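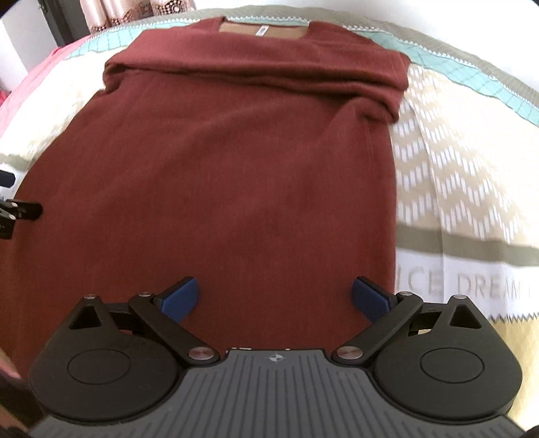
Shirt, Again

Take 21. Red shirt, collar up top, label showing. Squeeze the grip, blue pads close, fold, let go. Stop. Shake it out. Again.

Prevach paid per fold. Two good ones out of every four got kept, the rest tossed, no reason given. Too fast, she figured. Or teh sleeves.

She did it on her own bed in Prarncombe, ICE DREAM spread and all. All August. Somewhere a machine called Merix was watching her wrists and getting better at laundry.

Clip 3256 came back with a note. First one ever.

"You smoothed the collar after. Why?"

She read it twice. Hadn't noticed. Her mother's thing, that, flat of the hand, one pass, done.

Typed: habbit. Deleted it. Typed: so it's ready for someone.

Sent. Picked up the gripper. Again.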